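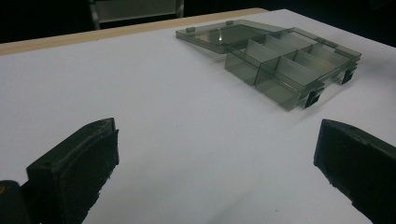
3.2 Fibre preparation and heat exposure

Modacrylic fibre for the wig trials was supplied by Stikico in a single dye lot and cut into tresses of 22 cm. Each tress was bound at the root end with cotton thread, washed once in a mild shampoo solution and left to dry flat overnight. Tresses with visible splitting at the binding were discarded before weighing. The remaining 328 tresses were assigned at random to the heated and unheated groups.

Heated tresses were passed once between the plates of a flat iron, at a steady rate, and then hung from the root end until they reached room temperature. Curl retention was taken as the ratio of hanging length to cut length. Combing force was measured on the same tresses with the method of Yen (Chiang laboratory, internal report), except that the comb was cleaned between tresses to limit the build-up of finishing oil.

Figure 1. Order of operations for one tress: cut, bind, wash, dry, weigh, heat, hang, measure, comb.

Shedding was recorded separately. Fibres left on the comb were collected on adhesive film and weighed together for each tress, as single fibres fell below the limit of the balance. In 11 tresses the binding slipped during combing; these were kept in the curl retention results but left out of the shedding results. Wefted samples from the Lostholm batch were treated in the same way and are reported in Section 4.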